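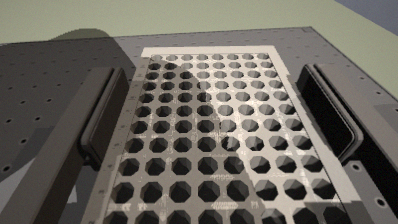

Yakubu Haruna asked whether the drop-in fault in two-player Drulent had been closed, as testers were still being returned to the title screen when the second controller joined during a loading break. He wanted the answer minuted before the September build was discussed.

Minutes, Ellomham co-op working group, 1st February

Present: Dagmar Brabec (chair), Yakubu Haruna, Larysa Demchenko, Jericho Dalisay (minutes)
Apologies: Rozália Halás

1. Matters arising

Larysa Demchenko replied that the fault was closed on the development branch only. The fix holds the join request until both save slots have been read. It has not been merged, as it adds a delay on the map screen that the interface team has not accepted. Item stays open.

The minutes of the previous meeting were agreed with one correction: under item 4, "shared inventory" should read "shared stash".

2. Drulent, split screen

Frame rate in split screen is now locked at 50 on the lower hardware setting. Jericho Dalisay reported drops in the flooded levels when both players face the waterfall. Larysa Demchenko will test with reflections off for the second player. The chair asked that the two halves of the screen should not differ visibly. Larysa Demchenko could not promise this.

The vertical split option will be kept. The diagonal split is withdrawn.

3. Flurnalness, online play

The bug list stands at 614 entries, of which 83 concern online sessions. Yakubu Haruna proposed that duplicates be merged before any further triage. Agreed.

Host migration was discussed at length. At present, if the host leaves, the guest keeps the session but loses any puzzle progress since the last checkpoint. Two options were put forward:

(a) write progress to both machines at every solved room;
(b) show a warning and let the host cancel.

Option (a) was preferred. Dagmar Brabec noted that it changes the save format and that old saves must still load. Jericho Dalisay to draft the conversion step.

4. Translation

The Czech text from Hrubý has been received. There are 66 strings over the length limit, mostly in the crafting menu. Rozália Halás had sent a written note asking for a smaller typeface to be ruled out. Agreed; the strings will be shortened.

5. Any other business

The pause rule was raised again. Either player may pause in local play. In online play only the host may pause, pending item 3.

Actions

LD: reflections test; agree map screen delay with interface team
YH: merge duplicate bugs
JD: save conversion draft
RH: return long strings to Hrubý

Next meeting to be set by the chair.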